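Went to the Wavolora open day in Zusonbridge this afternoon. The pitch: laundry folding at home, by robot, soon. I've heard "soon" before, so I took a notebook and a cheese roll.

First half was slides. 448 recorded folding sessions so far, we were told, all from ordinary homes. Applause. I wrote down "recorded by whom, folded by whom" and waited for questions.

Second half was the good bit, a look at how the folding gets taught. A person holds the gripper and does the job by hand, on a real bed, with real jeans. I will say I trust this more than the slides.
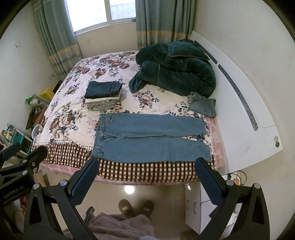 Pugh: you're being harsh, every one of these things learns from people first. What did you expect, it to come out of the box knowing trousers?

Fair, Pugh. I expected the leaflet to mention it, though. The leaflet says "hands-free laundry" on the front and again on the back.

Also, jeans are the easy end. Stiff cloth, two legs, stays where you put it. I asked about fitted sheets and got a smile and a biscuit. Asked about tights. Second biscuit.

Someone behind me wanted to know how long one pair takes. 70 seconds on a good run, came the reply. What's a bad run? They'd "come back to that". They did not come back to that.

I can do a pair in far less, while telling a child to find their shoes. I know speed isn't the whole story, and for anyone with bad hands or a bad back 70 seconds would be a bargain. So put that on the leaflet.

What I did like was the mess. The Zendbridge demo I went to in December had one white table, one white towel and a lot of spotlights. A bed with a heap of blanket at one end and a pile of folded stuff to work next to is much closer to my house.

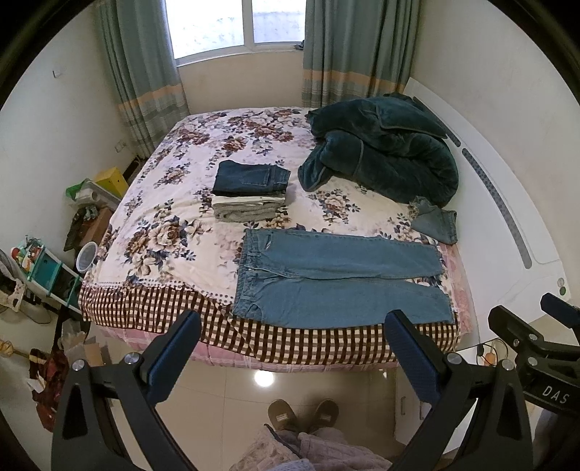
And if it can only cope when everything else has been cleared off first, I've still got the job of clearing. That was my main question and it got the longest answer of the day, most of which was about batteries.

There were 42 chairs put out and a sign-up sheet for a home trial. I left my email. Yes, I know. I've got 2 teenagers and the washing doesn't stop.

No price given, by the way. I asked at the door on the way out and was told it would be "competitive". With what? I fold for nothing.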